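3. Sources and Coding

3.1 The collection

The study draws on 1250 short biographies of former state governors and lieutenant governors held in the Conmont collection. A short biography is defined as a self-contained entry that gives at least the subject's name, an office held, and a start or end point for that office. Entries that contain only a portrait and a name were left out. So were entries for acting officers who never took the oath, even where the collection lists them under the same heading as elected officers.

Conmont entries were written over a long period and by many hands. Older entries tend to be a single paragraph, starting with the place of birth and ending with the place of burial. Newer entries are split under headings such as Early Life, Career, and Family, and they often repeat the same fact under more than one heading. Where an entry gave the same fact twice with the same value, it was coded once. Where the two values differed, the entry was marked as internally inconsistent and both values were kept.

Spelling was not corrected at the time of entry. County names that have since changed were coded as printed, and the present name was added in a separate field. Middle initials were kept if they appeared in the title of the entry and dropped if they appeared only in the body.

3.2 Unit of analysis

The unit of analysis is the statement. A statement is the smallest piece of text that links the subject of the entry to a person, a place, an office, or a point in time. "Her father served as county judge" is one statement about a parent and one about an office, and the two are linked by a shared number. "He came from a family of lawyers" contains no named person and no named office. It was coded as a general family statement and was not used in the kinship counts.

This choice has a cost. Long sentences that list several relatives produce many statements, and a biography written in that style will look richer in family detail than one that covers the same ground in loose terms. We considered using the sentence as the unit and dropped the idea after the first round of coding. Sentence length in the older entries depends heavily on the use of semicolons, and the counts moved with punctuation more than with content.

3.3 Kinship categories

Relatives were coded with the Tsolakis scheme, which sorts them by their position relative to the subject and by the kind of tie. The scheme separates blood ties, ties by marriage, and ties by adoption or guardianship. Grandparents, parents, siblings, spouses, and children each have their own code. All other relatives share a single code, with the original wording kept in a text field.

We made 2 changes to the scheme. First, step-parents were moved from ties by marriage to ties by guardianship when the entry states that the subject was raised by that person. Second, a spouse who also held public office received an added office code, so that political couples could be found without reading the text field. Neither change affects the totals for blood ties.

The scheme does not handle name changes well. A subject who took the surname of a step-parent may appear in the index under one name and in the family section under another. Such entries were linked by hand. The linking was done before any kinship coding began, so that coders worked from a single merged entry. 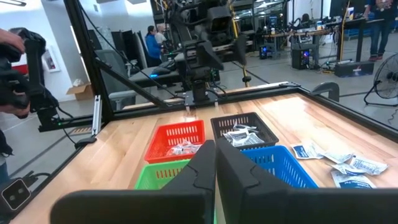

Figure 2. Plastic mesh baskets on a wooden tabletop, including one red and one black.

3.4 Statements about office

Office statements were coded for title, level, manner of entry, and manner of exit. Level takes one of 3 values: local, state, or national. Manner of entry records whether the subject was elected, appointed, or moved up when the office became vacant. Manner of exit covers defeat, end of term, resignation, removal, and death in office. An entry that gives only a pair of years for an office was coded for title and level, with both manner fields left blank.

Blank fields are common. Writers of short biographies seem to treat an ordinary end of term as not worth stating, while a resignation is nearly always named. A blank exit field should therefore not be read as missing at random. In the models reported in Section 4, blanks are kept as their own category. Filling them with end of term produced smaller standard errors, but it also assumed the pattern we wished to test.

Vacancy cases needed a separate rule. A lieutenant governor who moved up on the resignation of a governor appears in the collection twice, once as the person who moved up and once in the entry of the person who left. The two entries do not always agree on the order of events. We took the entry of the person who moved up as the lead source for manner of entry and the entry of the person who left as the lead source for manner of exit.

3.5 Coding procedure

Coding was carried out in Purnar, a text annotation program that stores each statement with its position in the entry. The team consisted of 6 coders. All of them first coded a shared training set, which was then discarded and does not form part of the results. Each remaining entry was assigned to two coders who could not see each other's work.

Disagreements were of two main kinds. The first concerned boundaries: coders agreed that a sentence contained a statement about a parent but marked different words as its start or end. Boundary disagreements were settled by rule, taking the longer span. The second kind concerned categories, most often between appointed and moved up. These were settled in discussion, and the reason was written into the notes field. If the discussion did not settle the matter, the field was coded as unclear.

The codebook was frozen in December. Entries coded before that point were checked again for the two altered kinship codes and for the vacancy rule. No other fields were reopened.

3.6 Comparison set

A second set of entries was taken from Loner, an index of local officeholders compiled from town reports and newspaper notices. Loner entries are shorter than those in Conmont and rarely mention children. They are useful mainly as a check on early careers, where a Conmont biography may state only that the subject was active in county affairs.

Matching between the two sources used full name, county, and the span of years in office. A match on name and county alone was not accepted. Father and son often held the same local office under the same name, and the suffix is dropped in many town reports. When several Loner entries met all the conditions, the Conmont entry was left unmatched.

Unmatched entries remain in the main analysis and are excluded only from the early career tables. They come more often from counties whose town reports have gaps, and the early career tables should be read with that in mind. Matched entries were not used to fill blank fields in the main set. Where Loner supplied a title that Conmont lacked, the title was stored under its own source code and appears only in the comparison tables.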